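### 5.2 Failures during bimanual clearing

The fault that cost us the most time was a late release of the left gripper. We ran 545 clearing trials on the Jillthorpe bench with the Farouk controller, using mixed household and office objects on a white table. In most of the failed trials the arms had planned a sound path and reached the right place. The trouble began once the fingers had closed.

Plastic bottles showed the fault most clearly. A bottle lying on its side gives way when it is squeezed, and the finger motor keeps drawing current while the wall bends. The controller read this current as a firm hold and began the lift too soon. When the bottle slipped, the current fell, and the controller took the fall as a sign that the object had been put down. It then sent the open command while the arm was still moving. Figure 4 shows both grippers open at their objects, the left at a bottle and the right at a wad of tissue.
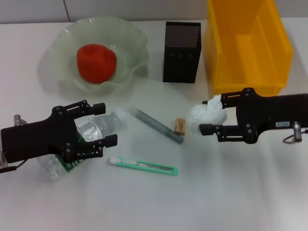

**Figure 4.** Bimanual clearing task. The clear plastic bottle lies between the fingers of the left gripper; the crumpled tissue is at the right gripper.

Tissue caused a different error. It offers so little resistance that the fingers often closed to their end stop, and the controller logged an empty grasp even when the tissue was held. The arm then went back for a second attempt and dropped what it was carrying. Rigid objects did not cause either error.

Two of the failures were safety matters. In both, the left arm threw a bottle past the edge of the table towards the operator's side. The guard stopped the bottle each time, but the stop signal did not reach the arm until the next planning step. Murali Menon traced the delay to a shared message queue in the Bandura driver, where stop requests waited behind position updates. We moved stop requests to their own channel and repeated the test at the Ciscombe site in April.

The grasp check now uses finger position as well as current, and the open command is blocked while the arm is moving. We have kept the failed trials in the results, as the change was made after the main series had ended. The late release has not come back on bottles. The false empty grasp on tissue remains, and we treat it as an open fault.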